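Omville Open-Top Bin, Sloped Wall, Gray
Storage & Handling > Bins and Totes > Open Top

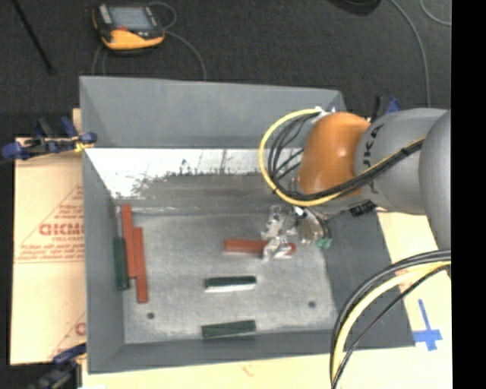 The sloped-wall bin is intended for loose parts that are added and removed from above: blocks, sticks, dowels, short lengths of bar stock and similar items. All four walls lean outward from the floor, so long parts set against a side tend to slide down and come to rest along the base of the wall. There is no lid and no lid channel.

Specifications
Maker: Omville
Model: Limsakul 375
Shape: rectangular, open top
Color: gray
Floor depth below rim: 375 mm
Rated load, evenly distributed: 20 kg
Wall thickness: 3 mm
Floor holes: 2
Unit of sale: each

Floor
The floor is flat, with two small round holes set toward opposite sides. The holes are for drainage after washing and can also be used to locate the bin on a base plate with pins. Parts narrower than the holes should be kept in an inner tray. Do not enlarge the holes; the load rating does not apply to drilled bins.

Surface wear
The finish is matte. Scuffing of the floor and inner walls is normal where hard parts are dropped or dragged, and heavily rubbed areas turn paler than the surrounding surface. Wear of this type is not covered under warranty. Replace the bin if a wall is cracked through or if the floor no longer sits flat.

Loading
Long parts: lay parallel to a side wall.
Blocks: place flat on the floor, clear of the walls.
Mixed loads: put the heaviest items in first. Do not fill above the rim.

Cleaning
Warm water and mild detergent. Rinse and allow to drain through the floor holes. No abrasive pads. Solvents will dull the finish.

Compatible items
Zornitz base plate with locating pins
Zornitz inner tray, shallow
Namesetti label holder, clip-on (fits the rim only)

Ordering
Sold by Namesetti. Orders of 20 or more ship on a pallet; smaller orders ship in cartons. Allow 3 business days for dispatch. Accessories ship separately.

Page revised Wednesday, October 12, 2022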